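I'd been promising myself the Soomro brush works open day at Jolbridge for years, and on Wed 30 October I finally got on the bus and went! It's a proper old-fashioned outfit (brooms, yard brushes, bottle brushes, those tiny ones for teapot spouts) and they let you wander in as long as you sign the book and don't touch the trimming machine. 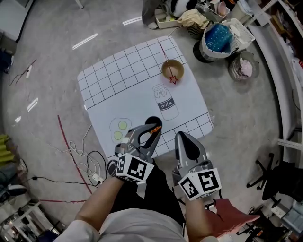 Issue 123, page 14

Kayode Yusuf took our group round and he clearly loves a bristle. We had a good ten minutes on coir versus horsehair, and then he passed round a sweeping brush from his gran's kitchen, worn down on one side because she only ever swept left. I could have listened all day, but the man next to me wanted to know about parking, so off we went to the handle store, which smells lovely, all ash and linseed

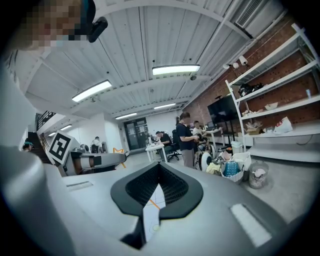
and a bit of somebody's bacon roll. The handles come in bundles of 80 and you can buy seconds for hardly anything. I bought two. I don't need two.

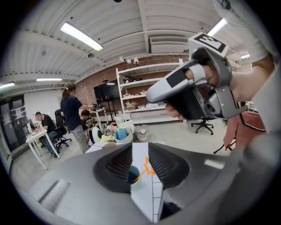

Handle wrapping was the bit you could have a go at yourself, with Fahad Arain keeping an eye on us. You start at the bottom, overlap by half and keep pulling. Mine came out in separate stripes, a lot like the black tape bands round that white finger in the photo, and Fahad very kindly called it "a style". Tea was good, scones were gone by three, and the 201 bus home was late again. They're opening up once more in December for the Christmas sale, so I'll be back for a teapot brush.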